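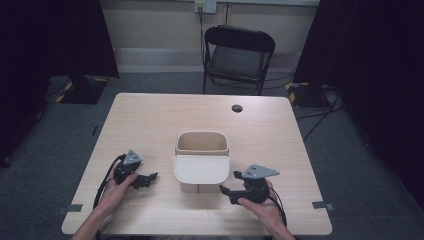 The Udel site opened its demonstration recording rooms to visitors for an afternoon in March, and our group of integrators went mainly to see how the Wallard station rules are applied in practice. The rules take up 2 pages and are posted at the door. Each station starts with both hands on the grips, fingers open, one gripper on either side of the work object and clear of the tabletop. The bin is presented empty. Cables leave from the back of each gripper and must not cross the work area. Stand bases carry yellow-and-black tape at the corners, a point Kvam also requires at its own site.

Table clearance came up in the discussion. The Prirnar procedure asks for 300 mm between the work object and the table edge, and 400 mm where two hands are used. Udel applies the larger value throughout. Operators check fingertip screws at the start of each shift and log the result by gripper number.

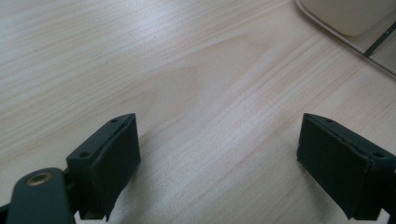

Gripper fingers open over the tabletop, nothing between the pads.

Records are kept per session. The log we were shown ran to 2980 entries, each with the station, the gripper pair and the rule revision in force. Entries without a revision are rejected at upload. Floor cable routing is not yet covered by the rules; a draft clause is due with the next revision.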